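**Best way to set out mixed plastic bowls and cups for a toddler picnic table?**

*Rattana Yensuk*

Hello all! I've finally got a small square table for our playgroup corner and I'm over the moon with it. What I can't settle on is the plastic kitchen set. Do you group the pieces by colour, stack them, or just spread them out? The little ones are 2 and they grab everything at once (bless them). Also, does a cloth help or does it end up on the floor?

### Dilani Munasinghe

Oh, I love this question! Spread them out, every time. Stacks look tidy for a minute and then somebody wants the bottom bowl. I put the big plate down first, then the bowls near it, then the cups wherever there's a gap. And do use a cloth, a plain dark one. Bright plastic looks wonderful on it and it's so much quieter than bare wood!

Dark green is my favourite, with pink, blue, orange-red, purple and yellow all on it together:
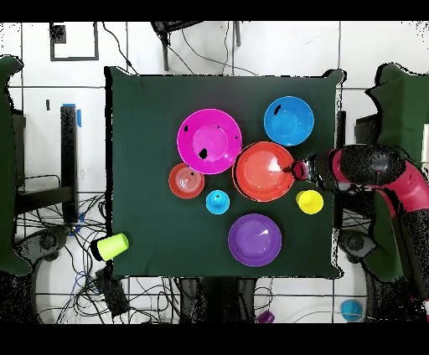 ### Usuner

Agree about the cloth. Clip the corners or it will travel.

### Zeman

I'd go a bit further and keep cups away from the edges, as they roll as soon as they tip over. Bowls are much steadier. We let ours match a cup to a bowl of nearly the same colour, red with orange and so on, and they adore it. No need to be strict, mine put the cup in the wrong bowl for weeks and had a lovely time. Wash the lot in warm soapy water afterwards and leave it upside down on a tea towel. Have fun with it, Rattana!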